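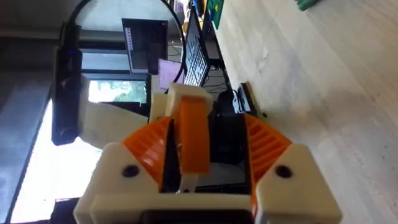

## Why we put the table near the window

Do you like to draw or build at a table? Then think first about the light. Daylight comes into the room through the window and falls on the table, and with good light your eyes do not get tired so fast.

Light wood is nice for a work table. It sends a lot of the light back up to you. Dark wood keeps more of it.

In November the sun goes down early. Then you need a lamp. If you write with the right hand, put the lamp on the left, so your hand makes no shadow on the paper.

**Try it:** Draw for 15 minutes near the window, then 15 minutes far from it. Where was it easier to see the thin lines? Ask a friend to try also.

*Text: Lindalva Conceição*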